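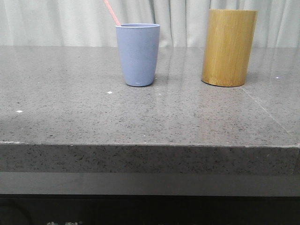

**nhung_bach** - 26 mai 2018
Ranger un plan de travail, je crois que les machines y sont presque ! Mon test maison pour le bras Astora : sortir la paille, déplacer le gobelet, puis pousser le cylindre en bambou vers le rideau. Une paille rose toute fine qui dépasse d'un gobelet bleu, c'est déjà un sacré défi pour une pince - et j'adore ça. Score : 9 réussites sur 13.

**milex_fan**
Bravo ! Mais quatre ratés pour trois gestes... ma fille de cinq ans fait mieux.

**oster50**
Pas d'accord, Milex. En janvier, le mien ratait tout. Et la pierre brillante, avec ses reflets, ça trompe les capteurs.

**milex_fan**
Possible. Je signe quand il fera la vaisselle.

**nhung_bach**
Prochain essai : le gobelet à moitié plein. Je sors les serpillières !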